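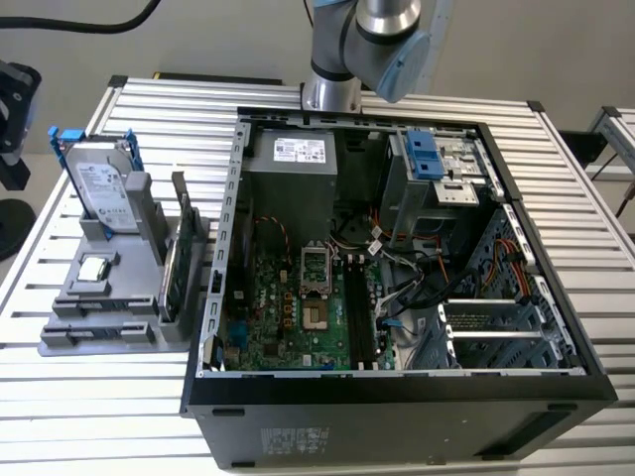
Margus Juška writes that the pocket chart refills print with the wrong pack size on every label. The shop listing gives 109 cards per pack, the picking slip agrees, and the sticker says 2.

Filed under: Labels and barcodes, Classroom supplies
Reading time: 2 minutes

Status: open, with workaround
Shop: Layug Teaching Supplies
Software: Grarness stock list, Drevuder label export

Opened June 2022. Fault reproduced on a copy of the stock list. The export takes the pack size from the wrong column when a product has a colour option. Refills come in white and cream, so the label picks up the number of colours. Name badges and border trim have no colour option and print correctly.

Tried first: clearing the label queue, then reinstalling the printer. No change in either case. Renaming the column to "Pack" fixed the white refills only — the cream line still printed 2. Column name put back.

Workaround: export each colour as its own list, with the option field left blank. Check one printed sheet against the listing before labelling the rest. 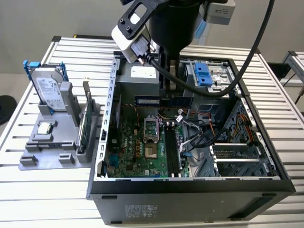
The split export also cures the stall Jericho Ignacio reported on the full catalogue, where the program stops at the Prolent range and has to be closed. It runs short of memory on long lists. Shops that would sooner export in one go can add a module: tower on its side with the case open, and the module held level over the motherboard like the one shown before it is turned to line up with its slot. Switch off and unplug first. Extra memory does not alter the pack size fault.

Labels already on stock should be replaced. The barcode is correct, so tills will still read it, but customers collecting web orders have queried the number.

Next: corrected export to be tested on up to two product ranges. Ticket stays open until Margus confirms the cream refills.

Contact support | © Grarness | Back to top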